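Print this story | E-mail to a friend

THE LONG ROOM

Lights on already. Piyumi ran in, bag half open, light blue shirt done up wrong. Two minutes late, maybe more.

"Vindadberg wants it by July," said Mounir. "Whole room. Empty."

She looked up. White metal ceiling, all those ribs, the white beams going off toward the back. She'd know that ceiling anywhere. Over 155 mornings under it, and she had never once asked who painted it.

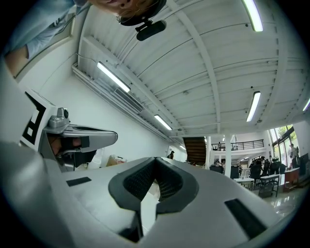 The long room.

"And us?"

"Allau, they said. Or nothing." He shrugged. Went back to his tape and his lables.

So, work. What else. Head down, hands busy, same as yesterday. The tubes made that hum, the one Shaimaa used to sing along with, badly, before she went off to Erkden and stopped writing. Piyumi hummed a bit of it. Stopped. Mounir was listening.

"Go on," he said.

She didnt. She leaned in closer and thought about the bus, the rent, her mother's two rooms. Allau was a long way. Was it a long way? She'd never looked it up.

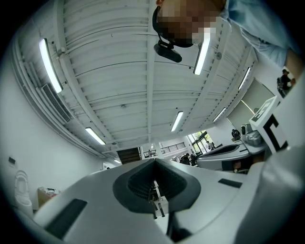

2. Allau

Further than she thought. Rain on the bus window, Mounir asleep with his mouth open, and the key to the long room still in her pocket.

3 comments | 14 shares | E-mail this page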